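Skilolville drop-off day for odds and ends returns

2022-11-02

Got a box of bits at home that nobody claims? The Sinby hall in Skilolville is taking them again this month. Remotes, small torches, pens, straps, little toys, cases with nothing to go in them. Bring it in whatever box you've got. 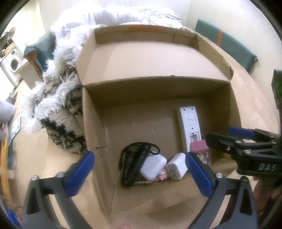
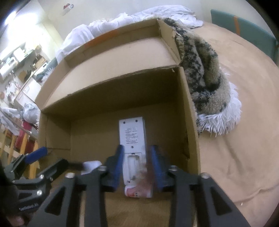
A white remote with the battery compartment open.

Remotes are the big one. Last drop-off was in August and 38 came through the door, nearly all missing the battery cover. Organiser Martim Fonseca says bring them anyway. The covers get matched up from a tub of spares where posible, and the rest go to the e-waste cage out back.

"Don't throw out the odd one," he said. "Someone three streets over has the telly for it."

A few rules, same as before:

Batteries out, please. Tape the ends and hand them over seperately at the door. Coloured tape is fine.
No chargers this time, the shelf is full.
Small toys welcome if they're clean.
Label the box if you want it back. Otherwise it gets flattened for recycling.

Sorting is at the long tables, and anyone can have a rummage once the first lot is laid out. Gold coin donation. The August day raised 2,000 dollars for the hall roof, which brings the total to 4,000. Still a fair way to go on that, the quote has gone up twice.

Wunon Hardware is lending the trolleys again. Parking off Garcia Street only, the front is being resurfaced and the gate will be locked. If you can't carry your box from there, ring the hall before you leave home and one of the crew will come down to the car.

Leftovers can be picked up the following week, after that they go. Times are on the hall door.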